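Pista Brings Light Blue Speckled Cup to Norkstead Cafés

NORKSTEAD, December – Housewares maker Pista will supply 2,091 reusable plastic cups to cafés and school canteens across Norkstead this winter.

The cup is light blue with fine darker flecks and narrows toward the base. It will be sold in packs of four at the Taltgate store.

"People asked for a plain cup that is easy to hold," said Begoñe Aguirre, product manager at Pista. "We kept the matte finish – customers liked it."

The first 300 cups go to the Bilgin canteen, where staff will collect comments from diners through the end of the month.
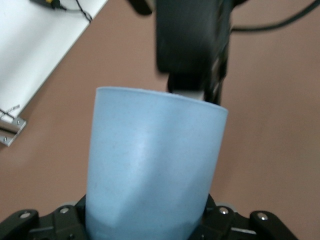
Cafés that want to join can order up to 200 cups each. Orders are handled by Ryszard Szulc at the Pista sales office.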